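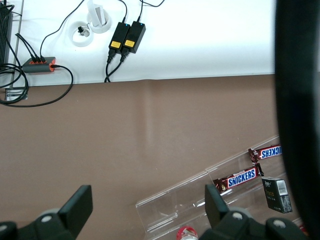 Can a robot restock a store shelf or tidy a kitchen without a person standing by?
Parts of the job, for part of a shift. Picking up a known item from a known position is close to routine; finishing a whole chore in a room that people also use is still unreliable.

I have spent most of my working life on conveyor lines, and my view is that the argument over chore robots is measured in the wrong unit. Vendors report grasps. Store managers buy finished shelves. A machine with a good grasp rate can still leave an aisle that needs a clerk to go over it.

Take a candy display. A Snickers bar in a clear divided tray looks like an easy target: the wrapper is printed in high contrast and the compartment limits where the bar can lie. The tray is the hard part. Clear acrylic returns highlights where its edges are and very little where its walls are, so depth estimates near a divider are poor. A finger pad a few millimeters off lands on the divider, and the tray moves. Every stored position is now wrong, and the software has to notice that before it reaches again.

Nassoro Shirima ran a restocking trial at the Kirui depot in September and shared his log with me. It covers 1558 attempts to move a packaged item into a compartment. Of those, 195 needed a person. Only 84 of the 195 were dropped items. The rest were trays pushed out of line, bars seated across a divider, and stops where the arm held still because its confidence was low. A stop is the correct behavior, but it still costs a walk across the floor.

Obadia Barasa, who schedules night crews for Daltton, disagrees with me. He argues that a slow machine is acceptable between closing and 5 a.m., and that up to 658 placements a night would pay for the lease. His arithmetic holds if the interruptions come in one batch. In Shirima's log they were spread across the whole shift, so the person on call could not be assigned anything else.

Homes are worse. A depot can fix its trays to the bench and route its cables under it. A household has cords looped over table edges and boxes set down wherever there was space. Cords deserve more attention than they get. They are thin and dark, they bend, and pulling one moves something else.

I would put money into fixtures before better hands. Pulel sells a tray with matte dividers, and Rerner makes a bench clamp that holds it square. Neither needs a model update. With both in place I would expect most of the tray faults to go away and the low-confidence stops to remain. Those depend on perception, and I have seen no trial long enough to say how fast they are falling. Until one is published, I would budget for a clerk on every shift the machine works.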